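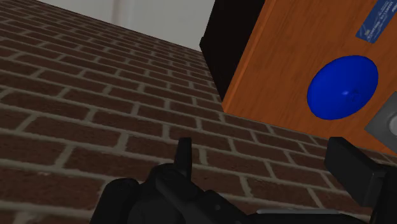 Notebook, 4/23/26
8 min read

Lime mortar again. I said after the last batch that I would move on to something with a future, and I am back at the bench with a bucket of putty and a sieve, so that's how much my word is worth.

Where we are: the garden wall at Grendside needs repointing on its north side, and the owner wants lime. Somebody in the past wanted cement, got it, and the faces of the bricks have been popping off ever since like scabs. Octavian Bălan took the first call and promised a sample panel before he had asked any of us what was in the shed. What was in the shed was one tub of putty, half a bag of sharp sand that had been open all winter, and a pile of reclaimed bricks that Maricica had already promised to her brother-in-law. She has un-promised them. I gather it did not go well.

Batches so far

Mix A. One part putty to three parts sand from the Surdu pit, washed, everything through the coarse sieve. Lovely to work, fat and sticky, hung on the trowel upside down while I showed off. Shrank. Fine cracks down the middle of every bed joint by the next morning. Too much water, and I knew it when I added it. I added it anyway because my wrist hurt.

Mix B. Same proportions, no added water at all, just beaten with the hickory handle until it gave up and went plastic. Took 20 minutes, which felt like a working week. No shrinkage I can find with a hand lens. Color is too yellow next to the old stuff.

Mix C. Swapped a third of the sand for crushed stone dust from Clernum. Color much better, a sort of dull oatmeal. Texture awful. Noreen Lashari said it was like pointing with wet granola and she was being kind.

Mix D. As C, but the dust put through the fine sieve first and only a quarter swapped in. This may be the one. I am writing "may" in ink so that I can't come back later and claim I knew.

Things I got wrong, for the benefit of whoever reads this next

I raked the joints on the first trial too shallow. Twice the joint width is the rule, it is written on the wall in marker, and I have walked past it every day for years. When Raluca Vlad pushed a pencil into one of my joints the whole fillet came out in a strip, complete and rather handsome. She has pinned it to the corkboard with my initials under it.

I also forgot to dampen the bricks on the back row. Dry brick drinks the water straight out of lime and leaves you with something like stale cake. You can run a thumbnail along it. I did, and then I had to do the row over.

And I covered the panel with plastic sheet. We have burlap. We have a great deal of burlap. It was on the other side of the yard and it was raining, so, plastic. The top joints sweated and came up with a white bloom, and I spent most of a morning with a churn brush getting it to look less like a bathroom.

On matching the old joints

The original work at Grendside is rougher than anybody wants to admit. The owner talks about craftsmen. I have had my nose against that wall and I can report that whoever did the stretch behind the compost heap was in a hurry to be elsewhere. The joints are fat, the perpends wander, and there's a place where three stretchers in a row have been set face in. If we point it crisp and flush it will look like dentures.

So the finish wants to be slightly recessed and beaten back with the churn brush once it's thumb-hard, to bring the grit up. Timing is everything on this, and timing depends on the weather, so timing is nothing I control. On Mix D it was ready late in the afternoon of the second day. On Mix B it was ready while I was at lunch.

Paula Zamfir thinks we should be testing on the actual wall by now. She is right and I told her she was right, and then I made another sample. It is much easier to be good at this on a small panel at waist height. The wall at Grendside goes down to ankle level behind a hedge full of thorns.

Sand, a complaint

The Surdu pit has changed what it sells as sharp. I ran a sieve stack on the new delivery and it is heavy on the fines compared with what was left in the old bag. Could be a different face of the pit, could be somebody's thumb on the loader. I rang them. The man said sand was sand. I have written that down here so that it exists somewhere.

If we go ahead with D we'll need to buy enough at once to do the whole job out of one delivery, and store it under cover, and put a note on it saying that it is not for Octavian's patio.

Money

Raluca did the sums. Materials come to 1264 with the dust from Clernum delivered, or less 188 if one of us drives over to get it. I was looked at. I have a bad wrist, as discussed. Maricica offered, in the tone of someone who would remember it.

We did price ready-mixed tubs from the Hirnside yard as well. They were perfectly good and would have spared me all of the above, so naturally the decision was to mix our own. The color was off, in fairness. Pinkish. Noreen held a dab of it up next to one of the Grendside bricks and the two of us just stood there being sad about it.

To do

- Second panel in D, joints raked to the proper depth this time, and somebody other than me to check with the pencil.
- Find out if the owner minds a slight color difference for the first year. It'll weather. They always say they don't mind and then they mind.
- New churn brush. The present one has 16 good bristles left and a lot of bad ones.
- Burlap to be moved to the near side of the yard.
- Ask Paula where the good hawk went. The one in the rack has a screw through the handle pointing up.
- Cut back the thorns before we start. Gloves.
- Take the fillet off the corkboard.

Later, same day. Went out before locking up and pressed the D joints. Firm at the top, still a bit giving low down where the damp sits. No cracks. Noreen came out as well and poked the same spots I'd poked. She thinks the recess could go a hair deeper on the perpends, and I think she's looking at the ones I did last, when the light had gone. We've left it covered, in burlap, which I carried over myself. Paula wants a start date for the wall by the end of April. I said yes to that before checking the putty, and there's less than half a tub.

Workshop notebook, shared copy. Corrections to Raluca Vlad at the bench, in pencil please. © the workshop, 2026. Back to top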